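Raruser Teleoperation Trial - Progress Report to the Matheson Fund, July
Prepared by Keabetswe Venter, project lead

You asked last time for less optimism and more numbers. We have tried to oblige.

Where we are

The aim for this period was 200 usable demonstrations of desk tidying, recorded by remote control on the humanoid. We logged 423 attempts and kept 335. The 88 we threw out were mostly our own doing: an operator sneezed, an operator answered the phone, the operator's hand went one way and the robot's the other. Murdo Kerr has reviewed every discard and has asked not to be given that job again.

Six operators are now trained, up from two. New people take to the glove faster than to the joysticks, which is a little galling given what we spent on the joysticks. The fingers still lag behind the operator when the office network is busy. We've moved recording to before 9 a.m. and the lag is tolerable, though the operators' opinion of the schedule is less so.

What we changed

In the first batch everything on the desk was laid out neatly, and the policy trained on it (Ostis, second version) learned that desks are neat. Show it a real one and it would park its hand in mid-air and think about its life. Gunhild Brynjólfsdóttir argued for recording at working desks, with the clutter left where it fell and people carrying on with their day. She was right, and she has been gracious about it for almost a week.

Operators are also told to slow down over open boxes. Torn cardboard flaps fold in ways our simulator has never considered, and a rushed approach teaches the robot to punch packaging.
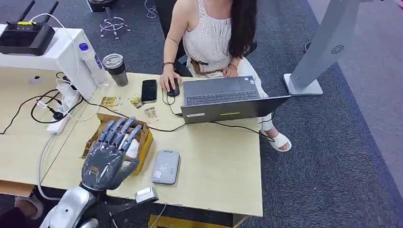 Small, shiny plastic packets remain the worst category. Operators can pick them up by remote control if they're patient, but the depth readings on clear plastic are close to fiction, so the labels need correcting by hand afterwards. Engelbert Bühler is trialling the Zulon fingertip pads, and we should know by the next report whether they earn their keep.

Spending

On budget, apart from replacement cables. The line labelled "morale" is coffee.

Next period

Two-handed tasks, a proper write-up of the glove results, and a second recording site if Evander Gunn can find one with carpet that doesn't generate static. We'd also like to keep the glove rental past its current end date and will send a separate request.

Comments (2)

E. Gunn: Carpet search ongoing. Please stop forwarding me flooring catalogues.

Murdo K: For the record, the sneeze was only one episode. The phone was eleven.

We use cookies to remember your login. Accept / Manage settings
Raruser project office - contact the reports desk - Back to top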